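Rundolo Hand-Held Gripper – Fingertip Pad Kit

If you run a hand-held gripper every day, you'll love how quick these pads are to change! The Rundolo kit gives you one left and one right fingertip in matte black rubber, plus screws, and the whole swap is done at the bench with a single driver.

Part no. 459
Price: $37 a pair
In stock at our Grokstead counter

Fitting

1. Open the fingers all the way and lock the trigger.
2. Back out the old screws and wipe the arms down with a dry cloth.
3. Seat the new pads with the flat faces toward each other – finger tight first, then snug.
4. Rest the tool low over a bare, smooth tabletop with the fingers spread. Check that the tops of the two pads sit level and the flat faces look square across the gap.
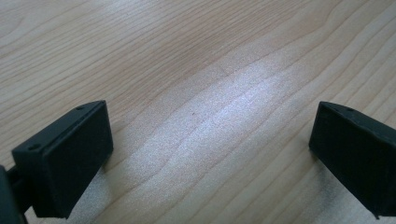 5. Close gently on a strip of paper and tug. An even grip right across is what you're after.

Looking after them

Wipe with warm soapy water, never solvent. Signe Solheim in our workshop re-snugs her screws after the first eight hours and swears by it – great habit! Spare screws come in bags of 40.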